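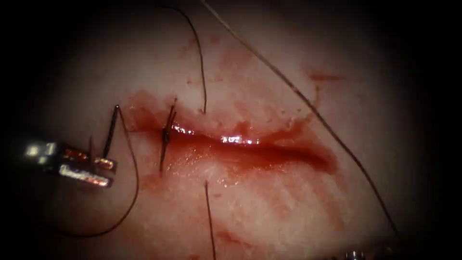
Scoring at Home, Badly

I have kept score at ball games since I was old enough to hold a golf pencil, and I am still no good at it. My scorebooks look like somebody tried to diagram a bar fight. There is a fielder's choice in one of them from last June that I have gone back to several times, and I can now say with confidence that it involved at least two outfielders and possibly a dog.

The occasion was a Lanitz home game, the independent league club twenty minutes from my house. They play in a park that holds a few thousand people and usually doesn't. I like to sit up behind third, where the seats are metal and the shade arrives in the sixth inning like a late train.

Malcolm Bramwell came with me. Malcolm keeps score in ink. He uses four colors, and he has a little symbol for a foul ball that lands in somebody's nachos. He looked over at my page in the second and asked if I was left-handed. I am not.

Lanitz went down 5-0 before I had finished writing in the visitors' lineup, which had two guys named Davis and one guy whose number didn't match the roster sheet. The announcer said attendance was 200. The announcer is an optimist. The starter threw 44 pitches in the first inning and got three outs, two of them on balls hit to the warning track, and came back to the dugout with the walk of a man who has been told his car is ready and also what it will cost.

Then they started hitting. A bunt single, a double off the scoreboard, a throwing error, a wild pitch, then another throwing error on the same play as the wild pitch. I wrote "E?" in the box and drew an arrow. Malcolm had it down as a 2-5-8 something and was very happy.

By the seventh it was 9-9. Hina Khokhar, who has season tickets in the row ahead of us and a voice you could use to land aircraft, told the opposing shortstop what she thought of his footwork. He booted the next one. I gave her an assist, right there in the margin. Malcolm says this isn't allowed.

Lanitz won it 10-9 in the eleventh on a bases-loaded walk, on a full count, after the guy fouled off six. By my book they had 26 hits, which Malcolm says is impossible, and his book says 17. The box score the next morning said 16. I pointed out that this made us both wrong. He pointed out how wrong.

I bought a new scorebook over the winter, spiral bound, with bigger boxes. The season opener is a night game and Malcolm is bringing me a pencil with an eraser on it. A separate eraser, too, he says, for when that one runs out.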